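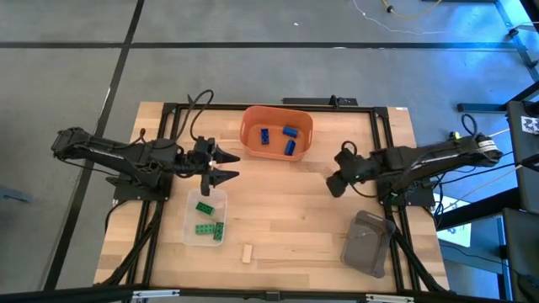 Blue in the orange basket, green in the clear one: sorting by color on a light wood tabletop.

HOME & PLAY | Small Spaces

I gave up on the big toy tub in January. It was one of those deep gray ones with a lid that never quite shut, and everything with studs on it went in there for years — the good bricks, the chewed bricks, half a plastic palm tree, a spoon. When my son wanted a green block he tipped the whole thing over. When he was done he walked away from it, and I'd be on my knees at bedtime scooping it all back in with a dustpan.

So I called Wolfram Böttcher, who runs the toy library in Erkdale and has 3,431 things on his shelves that children have to be able to find. I wanted a system. I was ready for labels, maybe a chart. What he told me was to get a couple of small open bins and put one color in each.

"Three blocks in a bin is a fine start," he said. "You can see three blocks. You know what belongs there."

I'll admit I was a bit let down! But I went home and tried it on the kitchen table that same night, and there's something very calming about a bin with just blue in it. My son dropped in the blue ones, then took them out, then dropped them in again. This went on until his pasta was cold.

The bins matter more than I thought they would. Wolfram likes one bright and one clear, so a kid can say "the orange one" and nobody has to argue about left and right. Open tops, always. Lids are for attics. And he wants rounded corners, having stepped on enough of the other kind. I found a pair at Barnholm for less than I'd spent on lunch, and then went back for two more (I have no self-control around storage).

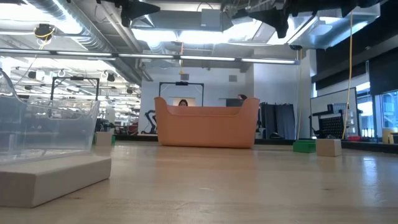 Then there's the question of plain wood, which I hadn't planned for at all. Wooden blocks don't have a color, or they all have the same one, and if your house is like mine they come in every size from bite-sized to doorstop. Do they get a bin of their own? I asked Essam Shehata, who taught preschool in Neltano for 18 years and now builds shelving, and he said he never put the big ones in bins at all. They stay out on the table. Kids use them as walls and roads and garages, and the small stuff gets sorted around them.

I've tried it his way for a few weeks and I'm mostly sold. The long blocks live flat along one side of the table, the little cubes wander, and the green bricks still end up next to the cubes more often than in their bin. Essam says to leave those until the end of the day. He's a more patient person than I am, but he also doesn't eat dinner at that table.

A few things I'd pass on. Start at a table, with everything at hand height, and move to shelves later. Pick two colors and let the red ones wait in a bag. And do the first round yourself with the kids watching, slowly, one block at a time, as if it's the most interesting job in the house. Mine lasted a whole 23 minutes before he wanted in on it, and by then he was telling me I was doing it wrong.

The gray tub is in the garage now, full of winter boots. My sister over in Jacquet has asked if she can have it.

© 2019 Home & Play. All rights reserved. | Contact the editors | Back to top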